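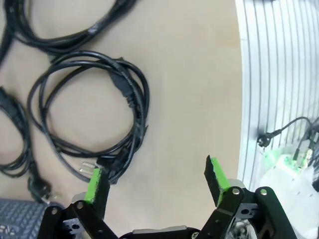 Three coiled black cables on a beige table.

Small presses and poetry > Reading groups > The Clakstead sonnets: what order did you read them in?

margin_notes
25 July 2018
Finished the new Bodin edition of The Clakstead Sonnets by Marcelle Le Goff last night and I have to talk to somebody! I read it straight through, then went back to the May section and read that again out loud in the kitchen. The one about the ferry timetable is the best thing she's written, and I say that as a person who owned two copies of Salt Ledger (lent one, never saw it again). My question is about the order. The old Durkitz chapbook opened with the orchard poems and this one puts them at the back. Which way did you meet them first, and did it change anything for you?

tollgate
Durkitz first, years ago, and I still think that order is right. You need the orchard before the funeral. In the Bodin book the father is dead on page 4 and you haven't had time to like him.

pennywhistle88
Oh I'm the opposite, I loved getting the funeral early! Then when he turns up alive in the orchard poems, up a ladder and yelling about wasps, I was laughing and crying on the bus. It felt like a present. I don't think I'd have felt half of that the other way around.

tollgate
But that's a trick of arrangement. The poems were written orchard first.

pennywhistle88
Sure, and novels get written out of order all the time. She picked the new order herself, it says so in the afterword.

margin_notes
She did, yes. She says Floor Verbeke (her editor at Bodin) laid all the pages out on the floor of a rented hall and they walked up and down for a whole afternoon moving things. I love that so much.

quillback
Has anyone got the Séverine Vasseur translations to compare? The French of the ferry poem drops the rhyme completely and keeps the timetable numbers, and it works – I didn't want it to, but it does. I've got it next to the English on my desk and keep flipping between them.

tollgate
I have them. I like her a lot on the short poems. On the long one she smooths out the stumbles in line 15, and those stumbles are the whole point, he's out of breath.

quillback
Fair. I read that as her giving him a different kind of tired, with the long vowels. Will go back and look again tonight.

hazelmoth
New here, hi! I only know Le Goff from the Bulley anthology, the fat blue one with over 300 poets in it. She has a single poem in there, the one about the borrowed coat. Is this a good place to start or should I go to Salt Ledger?

margin_notes
Welcome!! Start with this one. Salt Ledger is wonderful but it's knotty, and the middle part leans on you knowing the first book. While you've got the Bulley out, read Mwangi Kimaro, he's a few pages before her and the two of them talk to each other beautifully.

tollgate
Agree on Kimaro. Disagree on where to start, I'd say Salt Ledger, and just let the middle wash past you. That's what I did.

pennywhistle88
hazelmoth do whichever one your library has :) and then come back and tell us about the wasps.

hazelmoth
They have the Bodin! Reserved it. I'll read the orchard part last, like it's printed, and try the other way after.

quillback
Looked at line 15 again. tollgate is right about the breath, annoyingly. I still prefer her ending though.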